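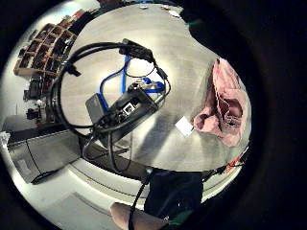
Cables on a round table

The Umali Press Box Notebook
by Drullotness Paper Goods, Dumodbridge

Item: UM-2 (second edition)
Page last updated 2006-05-03

Top-bound spiral notebook for people who write about sports on a deadline. Fits in a back pocket if you don't sit down much, and in a jacket pocket if you do.

Overview

The Umali is a reporter's notebook with the boring parts already printed in it. Every game gets a four-page section: a header page, two pages of ruled running notes with a clock column down the left margin, and a quotes page. After the last section there are blank leaves, which people use for phone numbers, mileage and grievances.

It was designed by Beverley Cheetham, who covered high school and minor league sports for a small daily for long enough to have opinions about wire. Her old method was a drugstore notebook and a ballpoint on a string. She would draw the same clock column by hand in the parking lot before each game, and one night in the rain she drew it on the wrong side and spent two quarters writing over her own thumb. The first Umali was run off on the shop's small press the next June. We made 400. We expected to be using them as scrap paper for years, and they were gone before football season.

What's in it

27 game sections, numbered, with a contents page up front so you can find the one where the coach said the thing he now says he didn't say.

Header page with space for teams, date, place, weather, attendance, officials and final score. There is also a line marked "Lead?" with a question mark, at Beverley's insistence. Most people fill it in around halftime and cross it out later. The line is long enough for three tries.

Running notes with a narrow column for time, inning or period and a wide column for whatever happened. We do not print sport-specific boxes. The first edition had a little baseball diamond in the corner and we heard about it from hockey people, swimming people and one very polite woman who covers fencing.

Quotes page with a speaker column, so that "we just have to play our game" can be credited to the right one of the nine people who said it.

Inside back cover: a word-count guide. If you write at a normal size, one full page of the wide column comes out to some 800 letters. You can do the rest in your head on the drive back.

Paper and binding

The sheets are a heavier stock than the usual reporter's pad. It takes pencil, ballpoint and most gel pens. Fountain pens will work if you are the sort of person who brings one to a wrestling meet. The paper is not waterproof. In light rain it goes wavy and stays readable in pencil. In heavy rain you should be under something.

The cover is stiff board front and back, stiff enough to write on while standing. The wire is double-loop and the ends are folded in. Early customers will remember the single wire, which caught on sweaters - and in one reported case on a mascot. We changed it. If you still have a first edition with the old wire and it is bothering you, mail it back and we will send a new one for the cost of shipping. You can keep your notes if you tear them out first. Please tear them out first.

Changes in the second edition

Clock column is slightly wider, to take times like "12:04 OT2" without spilling over.

The baseball diamond is gone.

The pages are numbered at the bottom outside corner. They used to be numbered at the top, under the wire, where you could see them by bending the notebook in a way it didn't care for.

The motivational quote on the inside cover has been removed. It turned up in the first printing through a mix-up with a line of gym journals and we would like to stop getting mail about it.

The Plellari cover

For those who are hard on things, we also sell the Plellari, a slip-on cover in brown or black with a pen loop and one pocket. The pocket holds a press pass or a folded roster. It will hold both if the program is short. The Plellari fits the Umali and doesn't fit anything else we make, including, for reasons lost to history, the Umali pocket calendar.

The pen loop is sized for an ordinary stick pen. Fat pens with rubber grips can be forced in, after which they live there.

Who buys it

Mostly newspaper people, with a fair number of radio people who say they only need it for names. We get a lot of orders from student papers in late summer and a lot of re-orders from the same papers in the middle of fall, when the first batch has been left on buses. Some parents use it to keep track of a kid's season, and we have no objection. A few columnists have told us that they don't take notes and carry it for looks. It does look all right.

A columnist's edition, with no clock column and a larger space for "Lead?", has been suggested many times. We are thinking about it slowly.

Ordering

Single notebooks, packs of six, and the newsroom carton. The carton is sold unwrapped and goes out by ground. Packs of six can be mixed with Plellari covers at the pack price; tell us the color in the notes box on the order form. If you don't tell us the color you will get brown. We have a lot of brown.

Orders placed by noon usually ship the same day. Orders placed during the Dumodbridge holiday tournament ship when it's over, as the shop is across the street from the gym and parking is a lost cause.

Sports desks can open an account with a purchase order. We will need the name of a human being in your accounting department. "Accounting" has never once picked up the phone.

Returns

Unused notebooks can come back within the season you bought them in. We leave the meaning of "season" up to you. Used notebooks can come back if the wire fails or the pages drop out. We can't take one back because your team lost, although Beverley has read all of those letters and kept a couple.

Related items

Plellari slip-on cover, brown or black
Umali pocket calendar (does not fit the Plellari)
Scorer's pencils, box of twelve, no erasers
Clip-on book light, for press boxes where the bulb has been on somebody's list

Questions about stock: call the shop, ask for item 524 if you want the carton and UM-2 if you want one. They're the same notebook.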